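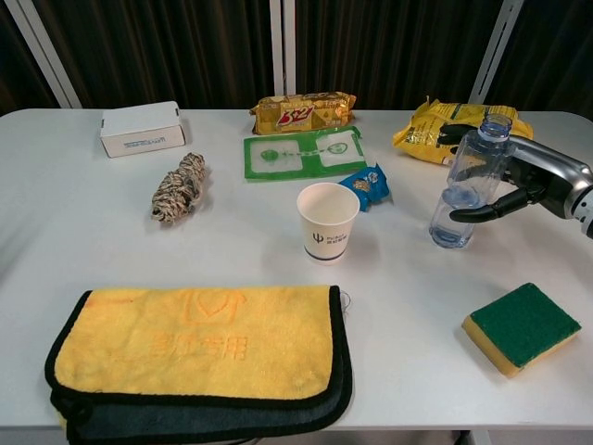 Slide 1. Bottle in the hand, paper cup in front of it, table set for the pouring task.

Leave this up while people sit down. Say name, say I work on the Pakell arm, say the talk is about one fault and how long it took us to find it. Questions at the end, but stop me if a term is unclear.

Slide 2. What the task was

Pick up a water bottle, bring it to a paper cup, pour, put the bottle back. The rest of the table is clutter on purpose. Sponge, towel, snack packets, a small box. The planner has to go around it all.

We had run the task since April without much trouble. The hand is multi-fingered and the grip on a bottle is a wrap from the side. Grip force is set once at contact and then held by a loop on the hand controller. Remember that last part, it comes back on slide 6.

Slide 3. The fault

Run 822. The arm lifted the bottle, started toward the cup, and the hand opened in mid-air. No command to open in the log. The bottle fell on its side, rolled, and went off the front of the table. The arm carried on. It went to the pour pose, tilted an empty hand over the cup, came back, and reported success.

Pause here. Two separate faults. The hand let go, and the system did not notice. People always want to talk about the first one. I think the second is worse.

Water on the floor next to the power supply. The supply was on the floor then. It is on a shelf now.

Slide 4. What we did in the first hour

Hit the stop. Cut power at the wall before anyone went near the water. Copied the logs off before restarting, which we had failed to do on an earlier fault and regretted. Martti Nurmi wrote down the state of the hand by eye: which fingers were open, which were not. The thumb had stayed closed. That note turned out more useful than the logs.

Slide 5. What we thought it was

Go quickly through this one.

First guess, slippery bottle. Condensation. We dried bottles and ran again, and the hand opened again on the second day.

Second guess, the new finger pads from Karppinen. Swapped back to the old pads. Same thing.

Third guess, the planner sending a stray open command. I spent most of a week on this. Nothing in the messages. If someone asks why a week: I had written that code and was sure it was my mistake.

Slide 6. What it was

Show the connector diagram. The cable to the hand runs through the wrist. At one range of wrist angle the cable was pulled tight and the connector lost contact for a moment. The hand controller restarted. On restart it goes to its default pose, and the default pose was fingers open.

The thumb has its own driver on a separate line, so it never restarted. That fits Martti's note.

Restart takes 192 milliseconds. Our logger checked hand status once a second, so in nearly every case it saw a healthy hand before and a healthy hand after.

The pour path in the old layout never reached that wrist angle. We had moved the cup toward the middle of the table to make the task harder, and that was enough.

Slide 7. Why it said success

The success check looked at arm poses only. Reached the bottle, reached the cup, tilted, returned. It never asked if anything was in the hand. We went back through the older runs and found 10 more where the hand had restarted. In most of those the bottle was already down, so there was nothing to drop and no one saw it.

Be plain about this. Those runs were in our results as good runs. We have taken them out and rerun the numbers. The rate went down.

Slide 8. What we changed

Longer cable with a loop at the wrist, and a clamp so the connector carries no load.

Default pose on restart is now hold last position. This needs care. A hand that holds on restart can also hold on to a person's fingers. We capped the holding force and put a release button on the forearm. The Bircombe lab asked us about this and I do not have a better answer yet.

Logger reads the restart counter on the hand, so a short dropout can't hide between checks.

Arm stops if grip force drops below the threshold during a carry. It stays where it is and waits for a person.

Bottles are filled low, and the supply is off the floor.

Slide 9. Since then

Roughly 70 hours of running with the new cable. No restarts on the counter. The carry stop has tripped three times, all of them a poor first grip. The Wusell arm in the other room has the same wrist routing and we have not changed that one yet. Say so if asked.

Slide 10. Contact details and link to the fault report. Leave up for questions.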